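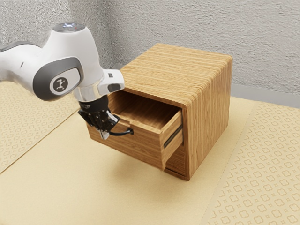
About Prernholm

Small furniture, made slow. Boxes, bedside cabinets, stools, the odd bench. We've been at it long enough to have opinions on glue.

Prernholm started in a rented garage in Zultescombe with one bandsaw and a borrowed set of clamps. First thing we sold was a spice rack. Crooked. The buyer kept it and came back for a second one, so we kept going. These days we're in the old feed store on Sturness Road, unit 3, round the back. Ring the bell twice, the first one never seems to carry over the dust extractor.

What we make

Mostly things that fit on or next to something else. Desktop drawers, bedside units, shoe benches, wall shelves. Ash, oak, cherry when we can get it at a sane price. No veneer on anything from our own range. Repairs too, if it's solid wood and you can carry it in. No upholstery, sorry, we tried it once.

The Inga line

Our best seller and the one people write in about. Inga is a set of stacking pieces, all one footprint, so you can buy a single and add to it when you have the money. Joints are cut in house. Finish is hardwax oil, two coats, a day between them. You can re-oil at home with a rag and a free evening. Lead time is normaly 32 working days. Longer in the run up to the holidays, shorter in February when it's quiet and the shop is freezing.

Custom work

Yes, we do it. Send a sketch, any sketch, back of an envelope is fine. Need height, width, depth and where it's going (bathroom? tell us, changes the finish). We quote within the week. Half up front, half when you collect or when it ships. Drawings stay yours.

Where the wood comes from

Two mills, both within a morning's drive. Boards sit in our racks until the meter says they're ready, and we don't rush that part even when the order book is ugly. Offcuts go in the bin by the door, help yourself, good for kindling or school projects. Sawdust goes to a neighbor with chickens. Not the walnut dust though, please don't ask for that one.

Classes

Beginner evenings, 6:30 to 9, small groups. You make a box with a lid and take it home. Aprons and eye protection supplied, closed shoes are not optional. Sign up at the counter or by email, spots go fast so dont wait.

Visiting

Showroom is open mornings, workshop by appointment. Parking out front for a couple of cars, more behind the bakery after noon. Step at the entrance, there's a ramp, just shout and we'll put it down.

Something wrong with a piece?

Email a photo and your order number, it's on the card in the box. Sticky drawer in a humid summer, rub a candle along the runners first. Still stuck, bring it in. We fix our own joints free, no end date on that.

Prernholm, Unit 3, Sturness Road, Zultescombe
Phone: extension 2102 for orders, 2677 for the workshop (leave a message, we call back after lunch)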